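Datanar Support
Ticket 943: Workstation shuts off without warning, no error on screen
Status: Closed
Opened by: Zoila Arango
Product: desktop workstation, office use
Assigned to: Hardware desk

Zoila Arango wrote:

My workstation turns itself off. There is no blue screen and no message. The fans stop, the power light goes out, and if I press the button right away nothing happens. If I wait a few minutes it starts normally. It began in March and has become worse. Last week it happened on most afternoons, usually while I was exporting drawings to PDF.

I've already tried the following:
- Different wall outlet
- Different power cord
- Bypassed the Woltex power strip and plugged straight into the wall
- Installed all pending system updates
- Unplugged the printer and the external drive

None of these made a difference. The event log only says that the previous shutdown was unexpected. I can send it if that helps.

Hardware desk wrote:

Thanks for the list. A shutdown with no error, followed by a few minutes when the machine refuses to start, usually points to either heat or the power supply. Please do these in order and post the results.

1. Install any temperature monitor you are comfortable with and write down the processor reading at idle.
2. Run one of your PDF exports and write down the highest reading before it shuts off.
3. Shut down, unplug the power cord, and hold the power button for ten seconds. Lay the case on its side and open it. Check for dust on the processor heatsink and on the power supply intake.
4. Make sure all power connectors are pushed all the way in.

Do not open the power supply itself.
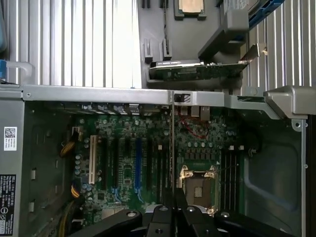

Do I need to take the memory out before I clean the heatsink?
Leave the memory where it is. Use short bursts of canned air and hold the fan blades still with a finger while you do it.

Zoila Arango wrote:

Results:

Idle: 41 C
During export: climbed to 97 C, then off

The heatsink had a gray mat of dust between the fan and the fins, thick enough to lift off in one piece. The power supply intake was dusty but not blocked. All connectors were tight. I cleaned both and closed the case.

After cleaning, the same export peaked at 78 C and finished. I ran it three times with no shutdown. I thought that was the end of it, but this morning it went off again while I was typing an email. The monitor showed 46 C just before.

Hardware desk wrote:

At 46 C it isn't heat. The dust was a real problem and you were right to clear it, but it looks like there is a second fault. What make and rating is the power supply, and is anything else on the same circuit?

Zoila Arango wrote:

The label says Gajewski, 175 watts. I don't know if it's original. The computer came from another department and there is no paperwork with it.

On the circuit: the computer, two monitors, a desk lamp, and a Brastemby space heater under the next desk. The heater was on this morning. I hadn't thought about it.

Hardware desk wrote:

Two things to separate here. Please leave the heater off for two working days and use the computer as usual. If it still shuts off, the circuit is probably not the cause.

If you have a plug-in voltage meter, take a reading at the outlet with the heater off and another with it on.
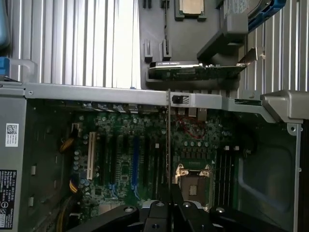

Case open on its side, expansion slots and green motherboard.

Zoila Arango wrote:

Borrowed a meter from the maintenance office.

Heater off: 119 volts
Heater on: 110 volts

Two days with the heater off. One shutdown, second day, late morning. Processor temperature was 44 C at the time. So it still happens, just less often.

Hardware desk wrote:

The drop to 110 is more than we like to see from one heater, and we suggest you ask the building to look at that outlet. It should not shut off a healthy power supply, though. With one shutdown on a steady line and a normal temperature, we would replace the power supply. The rating is also low for a workstation. We are sending one that fits your case and has the same connectors. Take a photo of the wiring before you unplug anything, and move one cable at a time.

Zoila Arango wrote:

New power supply went in on 5/13/22. It took me most of an hour, mainly because one of the four screws on the back was stripped. The machine started on the first try.

Update: two weeks with no shutdowns, including several long exports. Peak temperature is still 78 C. The heater has been moved to an outlet in the hallway side of the room. Building staff said they will check the old outlet but have not been by yet.

Hardware desk wrote:

Good to hear. Please clean the heatsink again in six months. The return label for the old power supply is in the box the new one came in. Closing this ticket. Replying to it within 30 days will reopen it.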